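Go hungry to Fu, the little noodle house on the Colldale waterfront, and go early — by noon the line is out the door and halfway to the ferry steps! The room seats 16, the menu runs to ten dishes, and I'd happily order every one of them. Start with the cold buckwheat noodles in a sharp mustard broth (so good on a sticky July day), then move on to the pork dumplings, which come 14 to a basket and vanish faster than you'd think possible. The scallion pancake is all crackle and steam, and the house barley tea keeps coming for free.

Save room for the black sesame ice cream — nutty, salty, barely sweet. 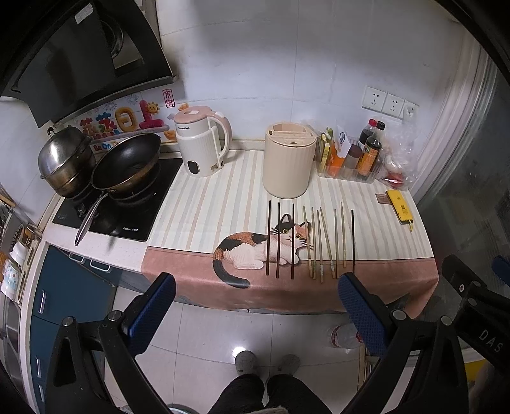

Ha-rang Myung would send first-timers straight to the kimchi stew, and thinks the broth beats anything she has eaten in Bolevstead. I'm going back Friday to find out, and I've already talked two friends from Irneck into coming along.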